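Home Forums Workshop & Garage Small Spaces Search Members Log in

Bench drawer is chaos, do I really need another organizer?

gluestick_gwen
Okay so I finally cleared a table along the back wall for my little repair corner (lamps, toys, the odd picture frame) and now I'm stuck on where the small stuff goes. I have two kinds of tape, a glue gun, a driver bit set in a clear case, and a bunch of little bits that end up everywhere. My sister swears by those drawer towers from Romlow. I looked and I'd be spending more on the tower than on the tools, so I'd love to hear what everybody else does before I cave. The table is covered with a black cloth, if that matters to anyone!

Jailson Camargo
I had the Romlow tower for a couple of years. It's fine if you label it. I did not label it, so I opened every drawer every time. Sold it to a guy at the Stendton swap meet and I keep everything out on the bench now.

pinecone88
Seconding out on the bench. Drawers are where tape goes to get lint on the edges. I do keep a tray though, an open one, so whatever I'm working on this week sits in it and I can pick the whole thing up when my kid needs the table for homework.

oldhammer_ray
Going to disagree with both of you. Out on the bench means dust on everything, and then you've got no room to work. I've got 18 jars screwed to the underside of a shelf and I know what's in each one. It took an afternoon in January and I haven't gone hunting for a screw since.

gluestick_gwen
Ray, I love the jars, but I rent and the shelf isn't mine to drill into. Also a glue gun won't go in a jar — I did try it in a coffee can once and the cord just sprang back out and took the can with it.

pinecone88
Ha, the cord is the whole problem with a glue gun. I wrap mine around the body and it always comes undone.

Sebastião Rocha
Don't wrap it tight. Loose loops, big ones, and let it cool all the way first. A tight wrap right at the handle is what killed my last two, the wire breaks inside where it goes into the grip and then it only heats if you hold it at a funny angle. I do loops the size of my hand and just set them down with it.

oldhammer_ray
Or hang it on a hook.

Sebastião Rocha
She just said she can't drill, Ray.

oldhammer_ray
Stick-on hook. They make them.

tallulah_b
Stick-on hooks peel the paint. Ask me about my deposit.

What I'd like to put in a word for is a dish rack. I mean it! I got one for sanding discs and thin sheets of craft plywood and it's the best thing on my bench. Anything flat stands up in it and you flip through like records. Sandpaper too, if you glue it to card so it doesn't flop.

Jailson Camargo
Do the sheets slide, though? I tried a wire letter holder and everything leaned over to one side and then fell out the end.

tallulah_b
Depends on the spacing. If the rods are close together it holds thin stuff upright. If you buy one with big gaps, for dinner plates, you get exactly what you're describing. Take a piece of whatever you want to store to the store with you. I felt silly standing in Hammont with a sheet of plywood, but it saved me a return.

gluestick_gwen
I'm so glad you brought this up because I've got a rack like that with the metal rods and I was about to give it away! I could put my sandpaper and the thin card in it. And I have a cardboard tray, pretty beat up along the front, that could be the "this week" tray pinecone was talking about.

oldhammer_ray
A cardboard box isn't storage. It'll be mush the first time you spill something.

pinecone88
It's a tray for a week's work, Ray. When it goes mushy you get another one, they come free with everything. I've had mine since before we moved and it's only a bit chewed at the corners.

Sebastião Rocha
I'm with pinecone. The one thing I'd do is run tape around the top edge. Cardboard always goes at the rim first, where you grab it. Masking tape is plenty, and you can write on it.

rondonuwu_fan
Can I put in a good word for the Rondonuwu rolling cart? It has 200 little compartments, you can park it anywhere, and there's no drilling. I bought mine used on 10/10/23 and it has been great.

Jailson Camargo
200 compartments for two rolls of tape, a glue gun and some driver bits?

rondonuwu_fan
You grow into it!!

gluestick_gwen
I would absolutely grow into it and that's what scares me. I'm going to stay with what I've got for now. Bit case at the back by the wall, rack in the middle, tray next to it. I still don't love where the tape ended up but I can live with it. Pics of the table:
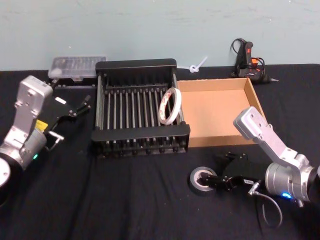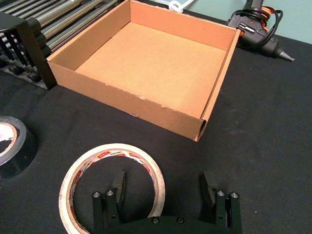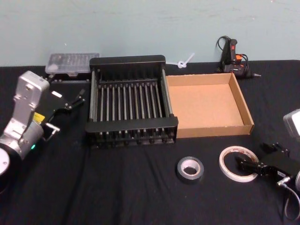
The metal rack, in all three. Glue gun and its cord are in the middle one.

tallulah_b
Oh, that's a good rack for thin stuff! Keep it, do not give it away.

Sebastião Rocha
Nice big loops on the cord. And tape that front edge on the tray, it's already fraying.

oldhammer_ray
Still say jars for the small bits. But the clear case is okay, at least you can see what's in it.

pinecone88
Stand the tape rolls on their edge in the corner of the tray, that's what I do with mine. They don't pick up as much fuzz from the cloth.

gluestick_gwen
Trying that tonight. Does anyone have a trick for finding the end of the electrical tape? I lose it every single time.

Jailson Camargo
Fold the last half inch under.

Previous thread Next thread Back to Small Spaces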